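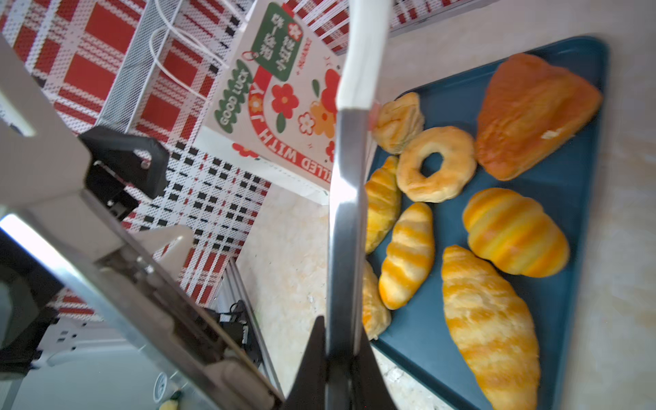
Wax must never be ironed out of an altar cloth on the same day it falls, one reader wrote in response to our earlier notes on linen care, and the iron should be kept away altogether if the candle was colored. The second part of that advice is sound. The first depends on the cloth, and the guidance has been revised below to take both cases into account.

Care of Altar Linens, Candles and Vessels
Household notes from the Gourlay Sacristy Guild

Candle wax on white linen

Allow the wax to harden fully. A small cloth may be placed in a plastic bag in the freezer for 15 minutes. Lift the hardened wax with the edge of a blunt plastic scraper, working from the outside of the spot toward the center. Do not use a knife.

If the candle was white or natural beeswax, lay the cloth between two sheets of plain white paper towel and press with a warm iron, moving to clean paper as the wax is drawn out. Printed paper and brown bags should be avoided. If the candle was red, purple or rose, do not apply heat. Advent candles are the usual cause of trouble in this respect, and the Paschal candle may carry colored wax in its decoration as well. Scrape, treat the spot with a little rubbing alcohol on a white cloth after testing a hidden part of the hem, and launder as usual.

Communion wine

Rinse the purificators in clear water before any soap touches them. Where it is the custom of the congregation, this first rinse is done in a separate bowl, and the water is poured into the sacrarium or directly onto the ground. Local practice should be confirmed with the clergy.

After rinsing, soak in cool water with a mild unscented detergent. The Guild has used Lelen powder for many years with good results, but any plain powder without dye will do. Chlorine bleach weakens linen and will turn some older pieces yellow. For a stain that has been left from one Sunday to the next, repeat the soak before the cloth is dried. Heat from a dryer will set what remains.

Lipstick

Lipstick on purificators should be treated before washing. Work a drop of clear dish liquid into the mark with the fingers and leave it for several minutes. Rinse from the back of the cloth.

Ironing and folding

Iron linen while it is still damp, first on the wrong side and then on the right, so that embroidery stands up from the cloth. A folded towel beneath the embroidered cross will protect the stitching. Corporals are folded in thirds each way, with the cross falling where the priest or minister expects to find it. Starch is discouraged – it attracts insects in storage and causes the folds to crack over time.

The fair linen should be rolled on a padded tube and never folded. A tube may be covered in washed muslin, which should be changed once a year. February is a convenient time for this in most parishes.
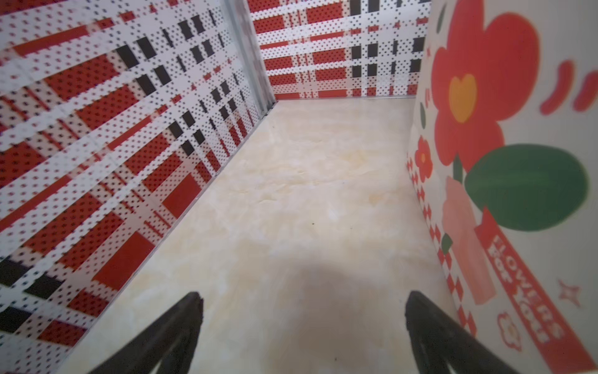 Linens not in regular use should be stored flat or rolled in a clean, dry drawer or box, away from outside walls and heating pipes. Line the container with unbuffered acid-free tissue. Decorated linings are attractive but should be kept away from white cloth, and a strong pattern such as the red, white and black plaid in the photograph is best reserved for boxes that hold candle stubs, snuffers and other hard goods. Dark and red dyes can transfer in humid weather. Cedar blocks may be placed in the drawer if they do not touch the fabric. Mothballs should not be used, as the odor is very difficult to remove and will be noticed at the altar.

Brass candlesticks and silver vessels

Wash brass in warm water with mild soap and dry at once. Lacquered brass must not be polished, as the polish will lift the lacquer in patches. On unlacquered pieces a small amount of cream polish may be used 4 times a year.

Chalices and patens should be washed by hand and dried with a soft cloth after every service. Gilded interiors are never polished. Store silver in treated cloth bags with the item named on a tag outside the bag.

Questions about older embroidered pieces, or about any cloth of uncertain age, should be sent to the Guild in writing before cleaning is attempted.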